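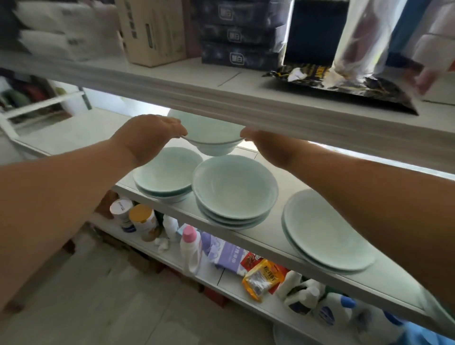
Filed under: Season Diary, Girls Volleyball

Sep 18, 2023

Quick one before bed. Bus got in late and my knees still think they're on it.

We lost to Potow in 5. Fifth set went to 17-15, and I had the last ball. Free ball, easy pass, Sofia set me outside and I hit it a foot long. A foot! Not blocked, not dug. Just long. I've hit that same ball all summer in the backyard with my eyes half closed.

OK. Start over.

Left school right after sixth period. Forgot kneepads, ran back, locker jammed, ran back again. Coach Hiebert already counting heads with the clipboard. She doesn't yell when you're late, she just looks at the clock and then at you. Worse.

Ate a peanut butter sandwich and half of Catarina's pretzels. Tried to do bio on the bus. Got through one page, mostly the title.

Potow's gym is tiny. Ceiling so low that anything high off a pass hits the beams and you're standing there waiting for it to come down someplace useful. Ref said playable on our side, dead if it goes over. Coach told us that like three times and I still froze on one in the first set. Lost that set bad. We looked like we'd met in the parking lot.

Second set better. Fernanda went back to serve at 9-12 and just stayed there. Short serve, short serve, deep corner. Their libero was a mess by the end of it. We took that one and the third too. I had a couple of nice swings down the line and one really ugly tip that dropped right behind the block. Counts the same.

Fourth set we went flat. I don't know why. Nobody was talking. Catarina went for a ball I should of called and we both stopped and watched it land between us like it was somebody else's problem. Coach took time out and only said "call it or chase it" and then sat down again. That was the whole time out.

Fifth I already told.

What I keep going over is I knew the block was late. I had all the room in the world. I saw the open court and got greedy and swung as hard as I could when a roll shot would have done it. Sofia came over right away and put her hand on my head and said next one's yours too. I said OK but I couldn't look at her. She's a senior, she doesn't have that many next ones.

Handshake line. Their tall middle said good game and sounded like she meant it, which made my eyes go a bit. Held it till the bus. Then didn't.

Mr. Rebelo drove with the radio low, some oldies station. Fernanda sang all of it wrong on purpose until people threw socks at her. I laughed, I didn't want to but I did.

Coach came down the aisle around the halfway point and sat across from me. Figured I was getting the talk. She asked did I eat. Said sort of. She gave me a granola bar and said tomorrow we're hitting from a bad set, all practise, high hands and roll shots, and I'm going first. Then she went back up front. I'd rather have had the talk I think? No. I don't know. The granola bar was good.

Things to fix, so I remember in the morning:
- call the ball. CALL IT
- look at the block before I jump, then trust what I saw
- left foot on serve receive, keep planting it too early
- tape for thumb, the roll in my bag is down to the cardboard
- bring real food

Condness on our floor next. They beat us last November in the playoffs and they've got most of the same girls back. Their outside hits cross court every single time and every single time it works. Sofia wants to take line away from nobody and just sit in the cross. We'll see what Coach says.

Mom left the porch light on and a plate in the microwave. Ate standing up. She asked how it went and I said five sets and she knew from that.

Bio still not done. Alarm set early. Thumb hurts. Going to bed

Print this entry | E-mail to a friend

Comments

setterdad: I was in the stands. That gym should have a helmet policy. Great fight in the third set, girls.

Catarina Simões: it was MY ball in the fourth and you know it. also you owe me pretzels

Stondel Fan: Missed the game, thanks for writing these up. Is the Condness match JV first or varsity first?

Fernanda Nogueira: i sang those songs correctly. the radio was wrong

mrs_k: Do your bio!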